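The Flesstead fridge door caddy, after a summer of condiments

I have wanted to write this one up since August, because this is the first storage thing I've bought in years that I think about with real affection. It's the Flesstead caddy, the tall one, and what it does is hold your squeeze bottles upside down so the sauce is already sitting at the cap when you want it. That's the whole job! I love it.

Some background on the household. There are four of us and we eat a silly amount of ketchup. My husband Jawad puts it on eggs, on rice, on leftover rice with eggs. The kids follow his lead. Before the caddy we did what everybody does, which is balance the bottle on its cap in the fridge door, where it fell over every time somebody reached for the milk. And when it was getting low you'd stand there thumping the bottom of it while your fries went cold, and then get that first watery spit of liquid all over the plate.

I ordered mine direct from the Flesstead site and it came in a plain box with one sheet of instructions. Setup took me about 8 minutes, and most of that was cleaning the shelf it was going on (long overdue, there was a mustard situation from the previous year). It's a base tray with four wells, and each well has a soft rubber ring that grips the neck of the bottle. You push the rings in, set the tray down, put your bottles in cap first. Done.

The first thing I noticed was how quickly I got used to reaching for a bottle by the fat end. You grab the base, lift, flip the cap open and squeeze, all in one go. My old habit of shaking was gone inside a week. Hạnh Hồ from next door came over for burgers one Sunday, picked up the ketchup, gave it a big wind-up shake out of habit and got a lot more than she wanted on her bun. She bought a caddy the same evening. 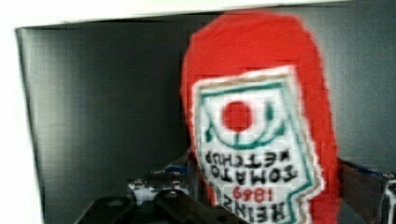 Cap down, base up: the ketchup held upside down.

Ordinary supermarket squeeze bottles are where this thing shines. The rings fit the regular Heinz perfectly, and they fit our mustard and the store-brand mayo too. The barbecue sauce we like comes in a bottle with a narrow sports-type top, and it sits a little low in the well but stays put. Sriracha is the awkward one. The pointed nozzle pokes down past the ring and touches the tray, and if the tip isn't closed all the way you will find a red puddle. I keep ours right side up on another shelf now and use the fourth well for honey, which has been wonderful. (I know honey doesn't need the fridge. The caddy comes out to the table in the morning and the honey rides along.)

Which brings me to the handle. The tray has a low handle at each end and you can carry the whole set outside with one trip. For cookouts this is so good. We had Efraín and his crew here for a long afternoon at the end of the summer and the caddy stood on the picnic table the entire time, and it didn't tip even when the dog went under the table at speed.

Cleaning: the rings pop out and go in the top rack. The tray is too wide for my dishwasher, so I do it in the sink with a bottle brush. Dried ketchup collects in the bottoms of the wells if you don't wipe your caps, and we do not always wipe our caps. A soak in hot water loosens it. I'd have liked the wells to be removable as well - the corners at the bottom are fiddly and I end up going in with a chopstick and a paper towel.

A few other gripes, so you have the full picture. The lettering on your bottles is upside down all the time, and for the first few days my younger one kept asking which was the mayo. The tray is also tall with bottles in it, so measure your shelf before ordering. Ours needed the shelf above moved up a notch. And it only comes in white, which shows every splash.

I did try the Drorport version before this, which a cousin passed on to me. It's a single-bottle stand, nicely made and heavier than it looks, but it takes up nearly as much room as you'd expect two bottles to need and the hard collar wouldn't hold anything with a sloping shoulder. Good if you only care about one sauce. For a family I'd go with the Flesstead every time.

I'm getting a second one for my mother, who has five kinds of mustard open and no system whatsoever. If anybody has found a ring that fits the pointed sriracha nozzle, please leave a comment, I would dearly like to give it a proper home.

Contact | Copyright Kiều Kitchen Notes | Back to top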